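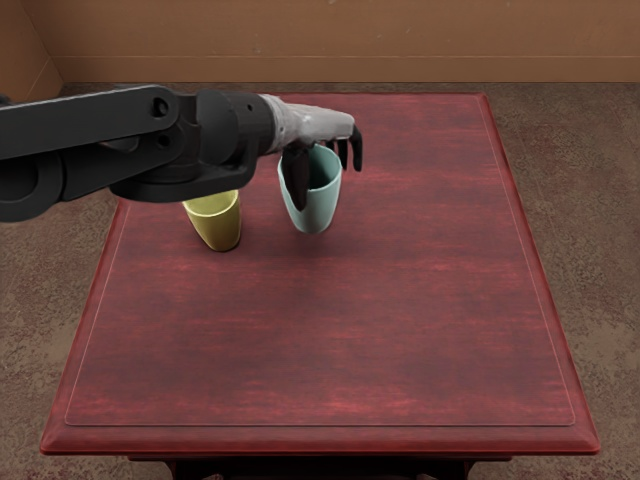

Nerus Manipulation Software: Progress Report to Alexiou
Prepared by Robel Mamo
22 August 2020

Work since the April report has gone into three parts of the software: the grasp planner, the simulation setup, and the logging tools. The first is on schedule. The second is finished apart from one open issue. The third is behind.

Grasp planner

The planner now handles open containers as their own class of object. In April it treated a cup as a solid cylinder and only proposed grasps from outside. It can now place one finger inside the opening and close the others against the outer wall. This matters most when a neighboring object leaves no room for a full outside grasp.

We ran 93 simulated trials with two cups on a table, one teal and one yellow, changing the spacing between them for each trial. The planner found a path without a collision in all but 5. In 4 of those the wrist would have touched the second cup on the way down. The planner checks the hand against nearby objects at every step, but it was checking the wrist only at the end of the path. That is now fixed in the development branch and the full set will be run again before we report a final number.

The remaining failure was a timeout. We have not looked into it yet.

Simulation

The tabletop scene from Traltport has been moved over to our own build, with the table, the room and the arm model included. Loading is faster and we no longer depend on their release dates. Contact between the fingers and thin cup walls is still the weak point. With the default time step, a finger can pass partway through the wall before the contact is registered. A smaller step cures this but makes each trial slower. We are using the smaller step only for the last part of the approach, and the results match the slow runs closely enough for planner work. We would not use them to set grip force.

Perception

No new work was planned for this period. The planner still reads cup positions straight from the simulator. Switching to estimated positions is the first task of the next period, and we expect the success rate to drop when we do it.

Logging and replay

Codeck, our replay tool, can play back joint positions and planner decisions side by side. It cannot yet show contact forces, which was promised for this report. The work was put off to deal with the wrist problem. We need two more weeks.

Spending

Spending is within the approved budget. The money set aside for extra computing time has not been touched, and we ask to carry it into the next period, when the perception tests will need it.

Next steps

Rerun the full trial set with the wrist fix.
Find the cause of the timeout.
Add contact forces to Codeck.
Connect estimated cup positions to the planner.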